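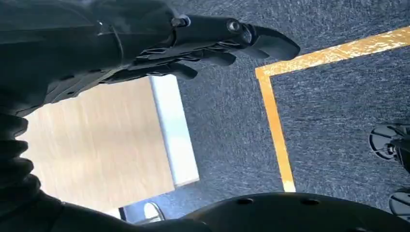 bastness-hand-compare

Wrist camera recordings and controller logs from our attempt to decide which of two hands stays on the arm. We expected to settle it by August. The folder dates will show how that went.

What's in it

3000 episodes, stored at 30 frames per second. Half use the Mocanu hand (black, multi-fingered, opinionated). Half use the Kevham parallel gripper, which has one idea and is good at it. Both ran under the same Nostetti controller, with the same gains, apart from the exception under Known problems.

There are 21 tasks. Most are pick and place between a tabletop and a bin. Task 10 is picking a washer up off bare carpet, and we are sorry about task 10.

Layout

episodes/ one folder per run, with video and joint states
labels.csv success, partial, drop, operator gave up
calib/ camera to wrist transforms, one per remount
notes.txt unedited, some of it rude

Known problems

The Mocanu thumb encoder drifts after long sessions. Values are raw. If you correct for it, please tell us how.

Force readings for the Kevham gripper are estimated from motor current and should be treated like a weather forecast.

Tasks 4 and 5 were run with softer wrist gains on the Mocanu hand. Somebody changed them and the commit message says "fix".

Results so far

The Kevham wins on time per pick. The Mocanu wins on anything with a handle — and on spare parts ordered. We have not picked one.

License

Free for research use. Cite the Bastness repo. Open an issue before retraining on labels.csv, as "partial" is under review again.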